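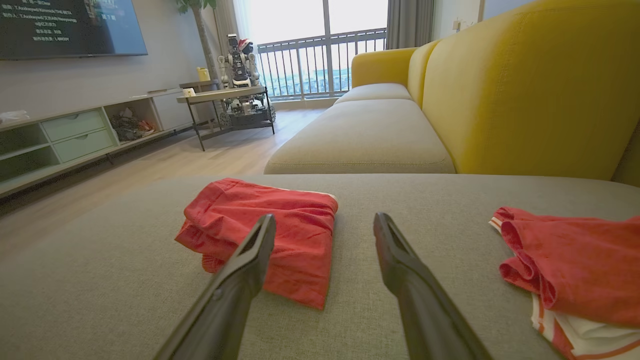

Gripper fingers push soft clothes along the sofa instead of picking them up

Posted in Home Robotics, 2nd October

I'm building an arm to pick up and fold clothes and I'm stuck on the gripping part. It is a two-finger gripper with long black fingers, a notch at the tip of each, and a small camera at the wrist. The motors and control board are from a Gestevura kit. The fingers are my own, printed at the shared workshop in Sturport.

The jobs I'm testing it on are red clothes, what looks like a pair of shorts folded and another garment left bunched up, on a sofa with a grey woven seat. The bunched up one is fine. The fingers close on a ridge of cloth and up it comes. The folded one is the trouble. The tips come down on the top layer, slide, and either push the whole thing towards the back of the seat or take hold of one layer so that the fold falls open. I want it to lift the folded pair and put it on a pile still folded.

So far I have logged 161 tries on folded items and 23 were good lifts. I've tried closing slower, which made no difference that I could see, and pressing down harder, which dents the cushion and makes the sliding worse. The same code on a table top does a bit better.

The fingers are 200 mm long. I made them that length so the wrist would clear the sofa arm.

Is this a finger shape problem or should I be changing how it approaches? I'd rather not buy a suction gripper if I can help it.

Posted by wristpin_lee

Both, but start with the approach because it costs nothing.

Coming straight down on a folded garment is the hardest way to do it. You have several layers lying flat and a soft seat under them, so when you press, everything sinks together and there is no edge to get hold of. Come in from the side at a low angle with one finger under the bottom layer and the other over the top, then close. Go in on the folded edge, never the open one. If you go in on the open side you will pick up one layer most of the time, which sounds like what you are getting.

For this to work the lower finger has to be thin at the end. A notched tip is good for pinching a ridge but it catches on woven upholstery when you slide it along. I would print one finger with a flat, slightly rounded end like a butter knife and leave the other as it is. Put a strip of thin silicone or the rubber from a bicycle inner tube on the inside face of the top finger only. Leave the lower one smooth.

Some settings to start from, and you will need to adjust them:

Bring the lower finger down until it just touches the seat, then back off a hair. If your motors report current you can use that to detect the touch.

Slide in slowly until a third of the garment is over the finger.

Close, lift a little, stop for a second, then carry on. The stop lets the cloth settle. Without it mine used to swing and slip out.

200 mm is long for printed fingers. Hold the base still and push the tip sideways with your thumb. If it moves more than a few millimetres, that is part of your problem, as the tips will be spreading when they meet any resistance. Thicken the bottom half or glue a flat aluminium strip down the back. I did that on mine – two strips from the Esteves hobby range – and the spreading stopped.

On the table result, the table is firm, so the tips don't sink. You could put a thin board under the clothes on the sofa for a few runs. If the score goes up a lot, you know the cushion is to blame and not the code.

Posted by Marrowfat

Just get suction, it's easier

Posted by dk_bench

Suction on its own is poor on most clothes. Air goes straight through the weave, so you need a big noisy pump and it still drops things. I wouldn't go that way for shorts.

I agree with the side approach above. One thing to add is the camera. At that low angle a wrist camera may see mostly sofa and not much of the garment, so take your picture from higher up first, work out where the folded edge is, and then go in without relying on the live view. I use the Curnitz edge finder for this, which is free. I trained mine on 3,645 pictures taken since April, all on one sofa, and it got confused as soon as I put a blanket down. Try to vary the background more than I did.

Also check that both fingers close at the same rate. If one leads, it shoves the cloth sideways before the other gets there.

Posted by tin_heron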